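Budget for a small two-gripper bench setup - what am I forgetting?

Merle Rewi
Posted February 15, 2023

Trying to put together a budget for collecting manipulation data at a table. Two hand-held grippers, nothing on an arm yet. Lokbridge quoted me 2354 for the pair, no table, no mounts. Have 889 left for everything else. Tasks are plain household stuff - plugs, lids, folding. Is that enough or am I kidding myself? Also is it worth buying spare fingers up front or wait til something wears out.

rodari_bench
889 is fine if you already own a computer. Get spare fingers now, shipping on one set later cost us nearly as much as the set did. Ask Lokbridge for the price of 10 fingers, not 2. And get the lead time in writing!!

Leung
Depends on the table tbh. We blew most of ours on a fancy adjustable one from Prustovance and never once adjusted it. A plain white top does the job. Wish I'd put that money into props.

Things that ate our budget:
- power strips, more than one kind, the plug task gets boring quick with just one
- cable ties, clamps, tape
- spare plugs, all sizes
- lights. ours were uneven for weeks and I kept putting it off

Props and bits came to 156 total, wich was less than I'd feared. Plug task is a good one to plan around btw, cheap to set up and it shows you fast if the fingers are too chunky for small parts.

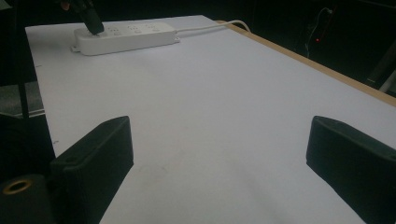

Plug task - black plug at the first outlet of a three-socket strip, far end of the table.

Leave room in the table size too. Go longer than you think, two people with grippers need elbow space. I'd hold back a bit of the 889 until you've done a week of tasks, then buy whatever you kept wishing for.

Merle Rewi
Thanks both. Skipping the adjustable table then. Will ask about the fingers tomorow.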